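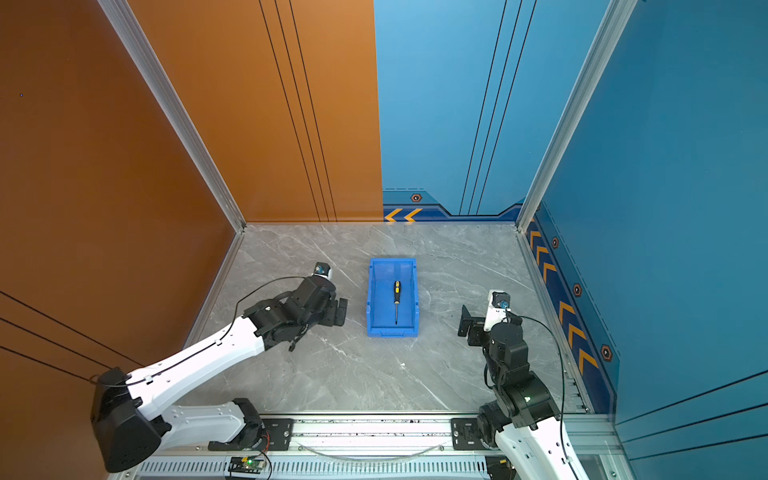
Clirnham Tool Library - Frequently Asked Questions

Updated in August. If your question isn't on here, ask at the desk or send us an email. Replies can be slow, sorry.

What is it?
Like a book library, but tools. Borrow, use, bring back. Hand tools, garden stuff, ladders, a few power tools.

Where are you?
Behind the old Cedmont building, side door. Not the front door, that's the dentist. Look for the green sign.

When are you open?
Sunday, from 10 in the morning to 2 in the afternoon. Closed holiday weekends. If it's snowing hard check the website before you drive over.

Do I have to live in Clirnham?
No. Anyone with a photo ID and a current address can join. Bring something with the address on it if your ID is old. Phone bill is fine.

What does it cost?
Pay what you can. No minimum. Most tools have no fee after that. The exceptions are the carpet cleaner and the pressure washer, small charge each time, ask for the current price list.

How many things can I take?
Up to 4 at a time. A set counts as one thing, so a socket set is one, a box of drill bits is one. An extension cord doesn't count if it goes with a power tool.

How long can I keep them?
7 days. Renew once by email if there's no one waiting. Ladders can't be renewed, too many people want them in spring.

Can I reserve?
Yes for power tools and ladders. No for hand tools, just come in and look. Reservations are held until noon and then go back on the shelf.

How many tools do you have?
Almost 300. The catalog online shows 187 becuase we haven't typed in the rest. If you don't see it, ask anyway.

Is the catalog up to date?
See above. What's in or out is usually right. Photos are missing for a lot of it.

What's a Wubshet bag?
You'll see it in the catalog. It's our name for the starter bag: hammer, tape measure, pliers, level, a couple of screwdrivers. Good for people who just moved in. Counts as one thing.

Where do I put small tools when I bring them back?
Hand them to whoever is at the desk. Please don't leave them on the counter and go, we can't check you off if we didn't see it come in. You'll stay on the late list.

What if I'm late?
Email us. There's a small daily late charge, we stop counting at the price of the tool. You can't borrow again until it's back.

What if I break something?
Tell us. Normal wear is on us, blades and bits get dull, fine. If you dropped it off a roof we'll talk about splitting the cost.

Do I need to clean it?
Yes. Wipe off dirt, empty the shop vac, rinse the garden tools and dry them. Paint goop on a putty knife, scrape it.

Do you lend gas tools?
No. No chainsaws either, gas or electric. Insurance.

Can somebody show me how to use it?
For the basics, sure, if it isn't busy. We can't come to your house. Manuals are in the binder by the door, and most are scanned in the catalog too.

Can I borrow for my business?
Small jobs OK, ask first. Not for a crew working all week.

Do you take donations?
Hand tools yes, working power tools yes. No mowers, no paint, no chemicals, nothing with a cut cord. Bring them during open hours, please dont leave them at the door overnight.

Do you sharpen things?
Kitchen knives and garden shears, first come first served. No saws.

I got an email from Dronance, is that spam?
No, that's the booking system we use. Reminders come from them. If you're not getting any, check your junk folder, then tell us and we'll check the address we have.

How do I cancel my membership?
Return everything, send an email with your card number. Done.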